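Buscar en el sitio
Escriba aquí lo que busca

Informe de avance -- Célula de dos brazos Stomura
Puesta a punto y mantenimiento
Para: Gunhild Steinarsdóttir, Fondo Overgaard
De: Aled Landeg, taller de Mustbridge
2026-05-30

Estimada Gunhild:

Gracias por la paciencia con este informe, que debería haber salido antes y que fui dejando hasta tener algo más que promesas que contarte. La última vez que te escribí, en marzo, teníamos el brazo derecho parado y a Ailsa Matheson con medio cuerpo debajo de la mesa buscando un falso contacto. Ahora la célula trabaja con los dos brazos y hemos vuelto a la tarea de los vasos con pajita, que es la que figura en el plan que aprobasteis. Te cuento por partes, y perdona si me alargo.

El brazo derecho

La avería resultó más tonta de lo que temíamos. El cable que alimenta la pinza pasaba por una brida demasiado apretada, y cada vez que la muñeca giraba hasta el final de su recorrido el cable se doblaba justo en el mismo punto. Acabó rompiéndose por dentro, con la funda intacta, de modo que a simple vista parecía nuevo. Ailsa lo encontró moviéndolo con los dedos mientras Deepak Pathak miraba la lectura de corriente. Cambiamos el cable en los dos brazos, también en el izquierdo, que todavía no había dado guerra, y ahora va suelto hasta el codo, con una curva generosa. El recambio costó 60 euros y ha salido de la partida de consumibles, así que no hace falta tocar el presupuesto.

Las pinzas

Con las pinzas hemos sido bastante más sistemáticos que el año pasado. Los pasadores de las articulaciones cogían holgura, y una holgura pequeña en la base se convierte en la punta en un error que con un vaso apenas se nota y con una pajita lo estropea todo. Deepak preparó una galga sencilla para medir el juego sin desmontar nada, y con ella revisamos las dos pinzas al empezar cada turno. Si el juego pasa del límite, se aprieta; si al apretar el dedo se mueve duro, se cambia el pasador. Llevamos 3 cambiados desde marzo, todos en la derecha, que es la que más cierra sobre objetos finos.

También hemos bajado la fuerza de cierre. Troels Hedegaard, de Jornthorpe, vino a pasar una mañana con nosotros (y se quedó hasta la noche, que es lo que suele ocurrir con Troels) y nos convenció de que estábamos aplastando las pajitas sin necesidad. Tenía razón. Con menos fuerza y una almohadilla de goma nueva el agarre es igual de firme y el extremo ya no queda ovalado, con lo que entra mejor por la tapa.

Calibración entre los dos brazos

Esta ha sido la parte lenta. Cada brazo, por su cuenta, repetía bien; lo que fallaba era el acuerdo entre ambos. Le pedíamos a uno que sujetara el vaso y al otro que fuera al centro de la tapa, y el segundo llegaba siempre un poco desviado hacia el mismo lado. Pasamos varios días echándole la culpa al programa hasta que Ailsa aflojó la base del brazo derecho y descubrió una rebaba debajo de la placa de apoyo. La limamos, volvimos a apretar en cruz con la llave dinamométrica y repetimos la calibración desde cero. Desde entonces el desvío constante ha desaparecido y nos queda el error normal, repartido hacia todas partes, con el que sí se puede trabajar.

Resultados hasta hoy

Desde la última calibración hemos hecho 881 intentos completos de la tarea. En 367 de ellos probamos además con el vaso desplazado de su sitio habitual, para comprobar que la célula no se había aprendido una sola posición de memoria. Los fallos que vemos se concentran en el último tramo, cuando la punta de la pajita tiene que encontrar el orificio. Cuanto más cerca del extremo la agarra la pinza, más se mueve la otra punta, y ahí cualquier vibración se multiplica -- es el problema en el que está ahora Deepak, con un movimiento de aproximación más lento.

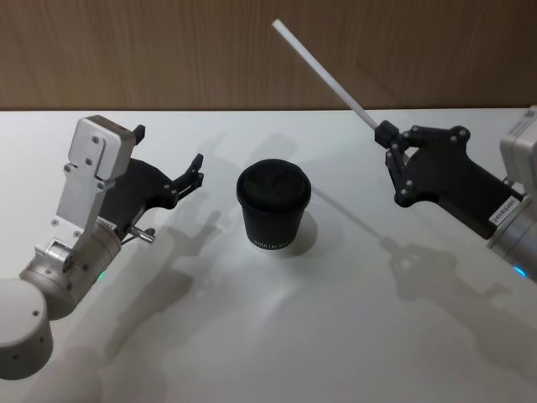
¿Cada cuánto hay que volver a calibrar los dos brazos entre sí? Después de cualquier intervención en una base o en una muñeca, y en todo caso una vez al mes, aunque no se haya tocado nada.

Lo que queda por hacer

Nos falta escribir la hoja de mantenimiento en limpio. Existe, pero vive en el cuaderno de Ailsa y con su letra, y no sería justo pedirle a otra persona que la siguiera. También queremos tener un juego completo de pasadores y almohadillas en el cajón antes del verano, porque el proveedor tarda lo suyo y no me gustaría volver a parar por una pieza tan pequeña. El pedido está hecho.

Lo único que te pediría es que nos confirmes si la visita del Fondo sigue en pie, para no tener un brazo desmontado ese día. Con mucho gusto os enseñamos la célula en marcha y os invitamos a comer.

Un abrazo de todo el equipo,
Aled

Informes recientes
Célula Stomura: parada del brazo derecho (marzo)
Galga para medir el juego en pinzas de dos dedos
Notas de la visita de Jornthorpe a Mustbridge
Lista de recambios y plazos de entrega
Cableado de muñeca: recorrido recomendado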